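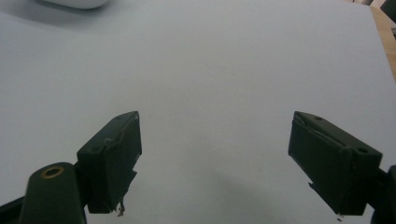
Why does a mechanical wall clock stop overnight when it was fully wound in the evening?
Most often the case has shifted out of level, so the escapement is out of beat and the pendulum loses swing until it can no longer unlock the wheel.

Home Posts Replies Media Likes

Brenda Urrutia
Thread on setting the beat of a pendulum clock. It applies to ordinary spring-driven wall clocks with an anchor escapement. Weight-driven clocks follow the same procedure.

Brenda Urrutia
Terms first. "In beat" means the tick and the tock are evenly spaced. It says nothing about whether the clock runs fast or slow. Rate is set by the nut under the bob. Leave the nut alone until the beat is right.

Brenda Urrutia
Listen from close up with the room quiet. An even clock goes tick, tock, tick, tock. An uneven one goes tick-tock, pause, tick-tock, pause. Past a certain error it will still run for a while on a full wind, then quit.

Brenda Urrutia
Push the bottom of the case slightly left, then slightly right, and listen each time. When the spacing evens out, hold it there and check the case with a level. If the case is plumb, you are finished. Put a dab of putty behind each lower corner so it stays.

Brenda Urrutia
If the beat is even only with the case crooked, the crutch needs adjusting. The crutch is the thin rod behind the movement that passes the impulse to the pendulum. Hang the case plumb and bend the crutch toward the side you had pushed the bottom of the case. Small bends. Listen again after each one.

Brenda Urrutia
Support the top of the crutch with a finger while bending. Otherwise the force goes into the pallet arbor and its pivots, and that is a much bigger repair. Some crutches have a friction joint and are meant to slip. Don't bend those.

Brenda Urrutia
Case in point: the Stostley I have had on the wall since June. It stopped every night for almost 2 weeks. Mainspring fine, oil fine. It needed 4 small bends at the crutch and has run since.

Brenda Urrutia
To the reply asking about the Vukach movement: it has a self-setting crutch. Swing the pendulum wide (short of hitting the case) and let it settle. If it won't settle, the friction joint is too tight or too loose.

Brenda Urrutia
Once the beat is right, set the rate. Nut up is faster, nut down is slower. Let the clock run a full day between changes. Mine was losing 103 seconds a day at the start, and 2 corrections brought it close enough for a kitchen.

Brenda Urrutia
Last item. Check the suspension spring before any of this. A kinked one makes the bob wobble as it swings, and no amount of crutch work will cure that. Replace it with one of the same length and thickness.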